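Subject: Re: pens for the Sollulton sale + table top

On Wednesday the Sollulton list wrote:

> Does anyone still have the box of odd pens from Binero? We need labels written for the sale and half the ones in the drawer are dead. Also is the black marble top going in or not, and at what price?

Pens, yes, I have them. Been going through them on the black top, blue ones and black ones, caps all over the shop.

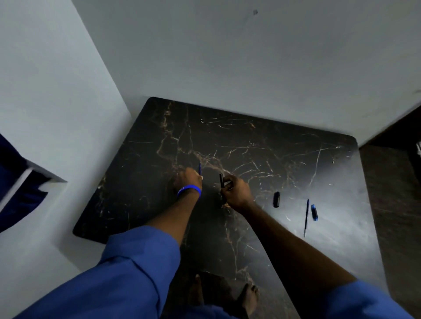 Keep the black ones for price labels, blue for the sign-up sheet. Anything scratchy goes in the bin pls, don't put it back in the drawer. Sovance do refills but only in packs of 7, not worth it for us I think.

As for the top. Yes it's going in. Lots of fine scratches, worse along one side, so put "marked" on the label and dont argue if people haggle. Corners are rounded, veining is lovely. Ķēniņš wanted about 2,000 for a similar one, we won't get near that.

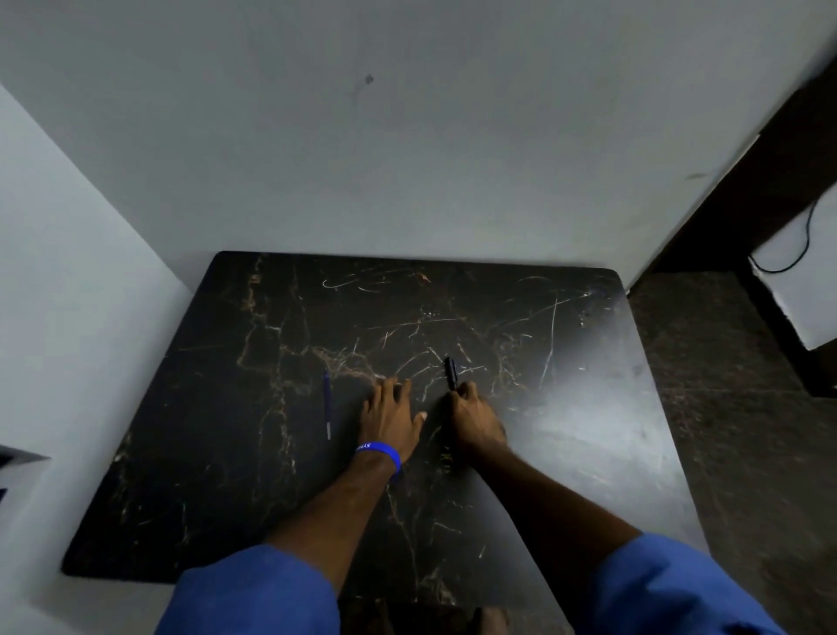
Need 2 people to carry it, mornings best. Blanket underneath, please, last one got chipped in the van. Will bring the pens in the same trip, and tape if I can find it.

Labels by October if poss.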